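Troller gripper simulator at the El-Sayed open day: a hands-on review

Tested: Troller simulation package with the two-finger parallel gripper model, demonstration build
Where: El-Sayed automation showroom, Saturday session
Time at the controls: 36 minutes

El-Sayed runs an open day every March for people who buy or maintain handling equipment. I went for the Troller station, a desk with one monitor, a pair of hand controllers and a printed card of key bindings. The package renders a workspace from a viewpoint at the gripper, and the operator drives the arm from there. The list price given at the desk was $2,972 for a single seat, with updates included for the first year.

Setup and controls

The demonstration machine was already configured, so I can't comment on installation. The left controller moves the arm, the right one handles wrist rotation and finger travel. Default speed is too high for close work. I dropped it to the second setting and left it there. Finger travel is mapped to the trigger and is proportional, with a small dead zone at the start of the pull that can be changed in the menu.

Resetting a task takes seven seconds. That sounds short, but a new operator resets often, and the controls are locked while it happens.

Picking tasks

I made 83 attempts across the supplied tasks and kept a tally on the back of the card. Flat-sided blocks were easy once the wrist was square to them. Cylinders on their side were harder, and small parts close to a larger body were harder again. The collision model is strict: a fingertip that touches a neighboring part stops the arm, and the operator has to back out by hand. I consider this correct behavior. The Vusus package I used before lets the fingers pass a short way into a part before it reacts, and operators pick up bad habits from it.

Depth is the weak point. There is one view by default, and judging the last bit of approach takes practice. A second view can be opened in a side window - it cost enough frame rate on the demonstration machine that I closed it again.

Rendering

The ground textures are detailed, down to fine cracks and pits. Shadows are less refined. On white parts their edges break into visible steps, and I would like a quality setting for this. The gripper model itself is clean, with the bevels on the finger plates easy to read against the ground, and that helps with alignment more than any texture does.

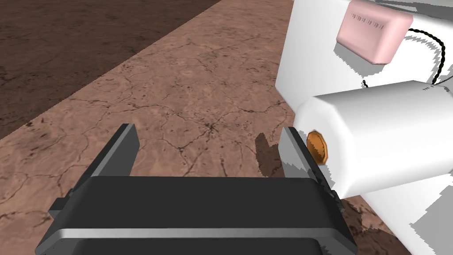

Compared with Sarkero

Sarkero had a station in the same room. Its menus are better organized and its shadows are smoother, but finger travel is open or closed with nothing between. For training on delicate parts I would take Troller. For cell layout work, Sarkero is the more practical purchase.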